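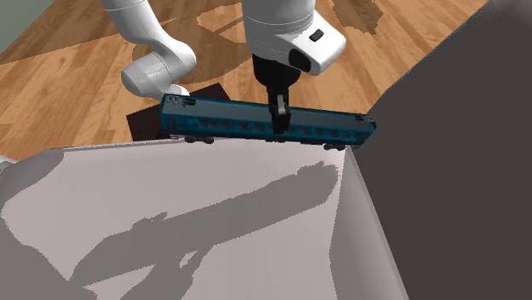

Watching Bedden again from the start

12 May 2023

I finished the first series of Bedden last night, all six episodes, and I liked it less than I did when it was new. I still think it is worth your time, so this is a note on what has aged and what hasn't.

If you missed it, Bedden is a sketch show made by Hurnen, a small production company that started out doing radio. The regular cast was Hülya Akyol, Huw Gwilliam and Tülin Bozkurt. Alper Kocabaş joined for the second series and then the whole thing stopped. There was a special one December that I have never managed to find.

The impressions are the weak part. Gwilliam did a weatherman in nearly every episode, and I had forgotten how long those sketches go on. The audience laughs at the voice when he comes in, and after that he has nowhere to go. One of them runs for almost 11 minutes, in a half-hour programme.

Akyol is much better than I remembered. She mostly plays people who are trying to be polite, and she plays them straight. The one where she returns a kettle to the shop and ends up agreeing to buy 2 more is my favourite thing in the series. Bozkurt plays the shop assistant and hardly moves her face.

I also had a look at who wrote what. The kettle sketch and the driving test one are both credited to Perihan Altıntaş, who later wrote the sitcom Clakar. I didn't get on with Clakar when it was on, but I may try it again now.

The studio audience is a problem on headphones. They recorded it in a hall that held 400 people and you can hear every one of them. It sounds fine through the television.

My discs are the old Avcı set, with the episodes in the wrong order. Start with the one marked as the third, as it was made first and introduces the neighbours properly. The commentary on the last disc is mainly Gwilliam talking about parking.

I'll do the second series next, once I've got the other box back from my brother.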